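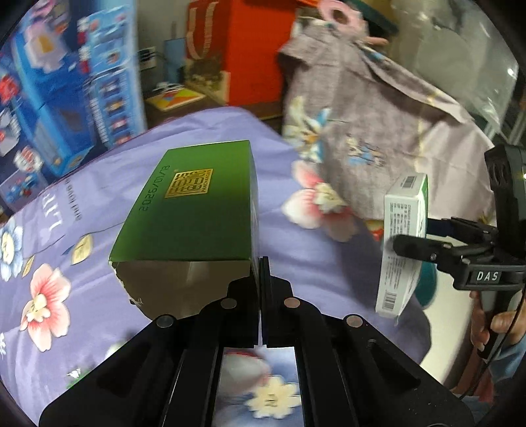

A green box on the good purple bedspread.

I have been promising myself a proper snack sort for ages, and this month I finally did it! Everything came out of the bags and the bottom drawer and onto the bed, which is the best sorting surface in the house (the kitchen table is too small and always has mail on it). The flowery purple cover makes the whole job feel like a picnic, too.

My system is simple. Dates first - I read every box I can find a date on, and whatever is oldest goes in the front row. Then I flatten the empty cartons, which I find so satisfying that I sometimes do it before I'm supposed to.

After that come the bits and pieces, the lids and crinkly plastic bags and all the small stuff that ends up under everything else.
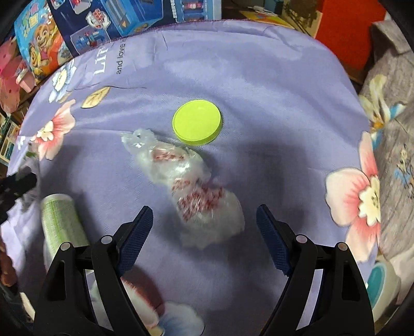

I used to throw every lid into one big tub and hope for the best. Now a lid has to find its container the same day or it goes in the recycling, and I can't tell you how much room that freed up! Bags get smoothed out and folded into little triangles, a trick I picked up from Bienvenido Navarro years ago and still love doing.

Last of all are the long wrapped packs. They roll, they slide, they will not stack, so I stand them up along the side of the drawer like books on a shelf - bright colors facing out, because opening a drawer and seeing all that red and yellow and green cheers me right up.

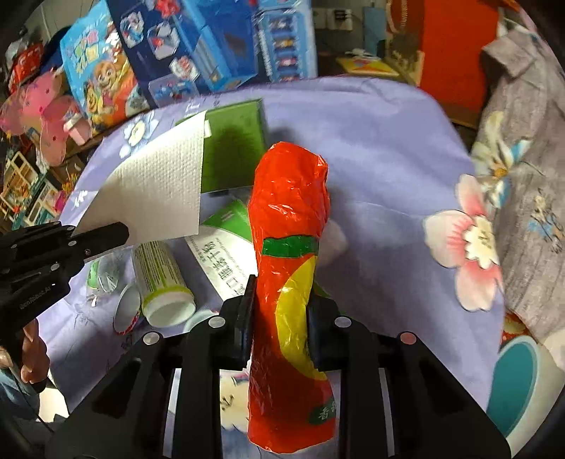
What's next

The tea shelf! It has been looking at me since January, and I already have a shoebox picked out for the loose packets.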